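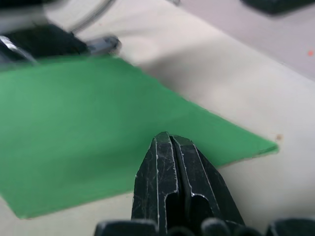 Moving house in May and trying to sort a drawer liner for my nan's old cutlery, the good set, about 51 pieces. It was rolled up in newspaper for years and has gone dull. I want something soft under it and don't know what to buy. There's a flat green sheet I've got out on the table, has a bit of thickness to it, matte, but would the colour come off on silver? Don't want to polish it all and then ruin it agian. Budget is 10 quid, maybe a bit more.
Hashini Selvanayagam

Depends what it's made of. If it's craft stuff I wouldn't. Cheap dye can mark and some craft foam gives off fumes that turn silver black. Get proper anti-tarnish cloth, sold by the metre, cut it to the drawer with an inch spare. Wash the cutlery, dry it straight away, THEN line. And no elastic bands round the forks - rubber is terrible for silver. Did mine years ago, still fine.
Fathima Miah
March 11, 2019

is it real silver or plate? makes a difference to how hard you polish. plate wears through
karunaratne69

Quick test for the colour - damp white hanky, rub the green hard, leave it pressed on overnight under a book. Any green on the hanky, bin it. Wont tell you about fumes though so I'd still go with the cloth. Chalk in the drawer helps with damp, change it when you remember.
Ratelska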